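Skutus sim pack, worth it?
Posted in Software & Kits, Sun 25 December

clemham_dad
Anybody using the Skutus household pack? $50 for the year and it says 592 setups. I just want to practice grasping at home before I spend real money on an arm.

Aguirre
Had it since August. The physics is fine, the docs are lousy. I'd still buy it again.

boltbucket2
Disagree! I got 30 days in and quit. The Zumumley one is free and loads faster on my old laptop.

Aguirre
Free, sure, but you get 2 rooms and everything floats a little when you let go of it. Not the same thing at all.

clemham_dad
Ok but what does a pick task look like in there? The store page is all logos. 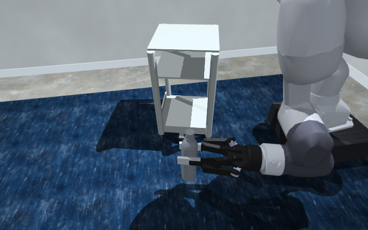
Aguirre
My main use is tuning approach angles, and Skutus lets me rerun the same start as often as I like (I do, a lot). Side grasps are where I learned the most. With the bottle standing right in front of the shelf like that, I bring the fingers in level from the side and keep an eye on the posts. Shadows are nice and hard too, if you're training on camera input.

boltbucket2
Ok, the shadows are better than mine. Still not paying for it.

clemham_dad
Does it run without a graphics card?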